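Reading time: 2 min

Zavoder Tabletop Board and Block Set

The Zavoder board is a flat wooden work surface for sorting, pushing and arranging small blocks. It is supplied with mixed shapes, including cubes, cylinders and five-pointed stars. Colors include red, green and blue. The top has a pale maple grain with visible knots. Grain varies from board to board – this is normal and not grounds for return.

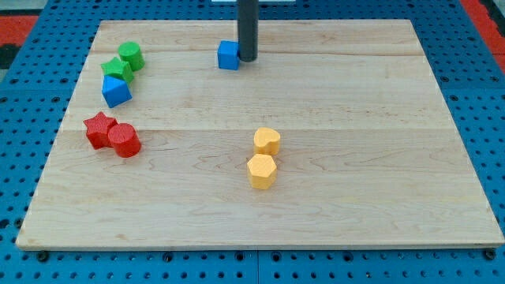
Brittany McKinnon

Place the board on a level table. Perforated tops are suitable, provided the board lies flat. Wipe with a barely damp cloth and dry at once. Do not soak. Blocks are sold singly under the Cesta label, and old-stock pieces from April can be mixed with current ones.

Order code: 127
Maximum load: 7 kg, evenly spread
Pack: 2 boards per carton

Comments

Wendell Strickland: Does the star come in the single-block range?

Brittany McKinnon: Yes, in green only.

Hiebert: Seams on ours are faint and don't catch the blocks. Ordered a second carton.

Contact | © Ustetti | Back to top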